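# Clandix cold store, Lesholm — visit notes

5 Feb 2026

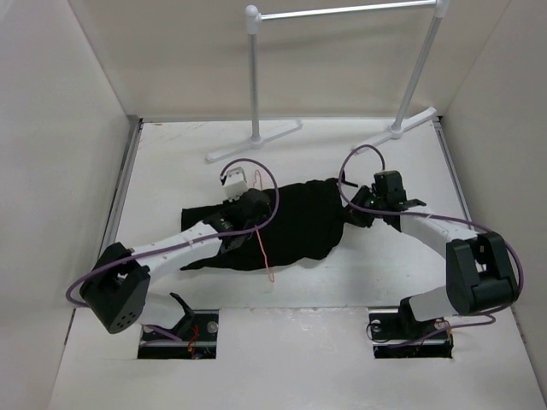 Clandix packs celery and fennel for the Irance label, and the Lesholm site handles the trimmed hearts. Field heat is removed before trimming, and the product is then held in bins of 300 heads. The trim room is specified with white walls so that leaf debris shows up during cleaning. A black cloth on a white floor is an easy case — pale green leaf is harder, and the Strickland line stops for an inspection every 43 minutes.

Outer stalks and leaves go to a separate chute. Until December these were sold as feed; they now go to a soup base, cooked in 8 kettles. We tasted the base unsalted. It was clean, slightly bitter, and stronger than stock made from hearts.

Hearts keep best wrapped in foil, according to the site's storage sheet. Plastic bags trap ethylene. The retail pack is still plastic.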